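Handheld gripper rules, first draft for comments

pinheiro_bench
Posted 9:14 am

We have 206 hours of handheld demonstrations and our reject rate is too high. I want one page of rules that everybody collecting with the grippers signs off on. Draft so far:

- Inspect the jaw pads before every session. Replace if torn.
- Nothing loose at the wrist.
- No collecting inside the marked zone of a powered arm.
- Stop after 20 minutes and rest.
- Every episode starts and ends with the jaws open.

What am I missing?

n_fukuda
Posted 9:40 am

The start and end rule needs a time on it. We ask for one full second still at each end. Before we did that, 917 of our 3,828 episodes had to be trimmed by hand.

Also say who can delete an episode. We let the operator flag and a second person delete.

gauthier_m
Posted 10:05 am

I don't agree with the 20 minutes. People lose their rhythm and the first few episodes after a break are the worst of the lot. Let them stop when they want to and write down the time.

pinheiro_bench
Posted 10:11 am

They don't stop when they want to. They stop when the task list is finished. I'd keep the limit and throw out the first two episodes after each break.

gauthier_m
Posted 10:18 am

Then you are paying for two bad episodes per break. Fine if the budget allows it. I would at least make it 30 for light objects.

HoracioB
Posted 11:32 am

Two things from our site. The arm rule should cover arms that are powered but idle. People treat a parked arm like furniture. If it has power, the zone counts.

Second, bystanders. Ours is an open room with desks in it and the gripper gets tipped up between tasks. You end up recording the ceiling, the operator and whoever is at work behind them.
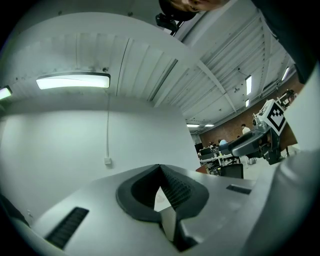
Rules I would add to your page:

1. Tell everyone in the room before recording starts, including people at the far end.
2. Pause recording whenever the gripper is not pointed at the task.
3. Operators sign a consent form that covers their face, in case rule 2 is forgotten.
4. Review for faces before anything leaves the building.

benvinda_c
Posted 12:50 pm

Number 2 is hard in practice. Pausing takes a hand, and both hands are busy. We keep recording and cut the ends in review.

HoracioB
Posted 1:07 pm

Cutting is OK if someone does it the same day. Ours sat for a month.

pinheiro_bench
Posted 1:25 pm

I'll write it as "pause, or trim the same day." Idle arms are in, and so is the one second hold. The break stays at 20 for now and we can look at the reject numbers again in April. Mélanie, if you have episodes from longer sessions, send me the counts.

gauthier_m
Posted 1:31 pm

Will do. I only have them for light objects.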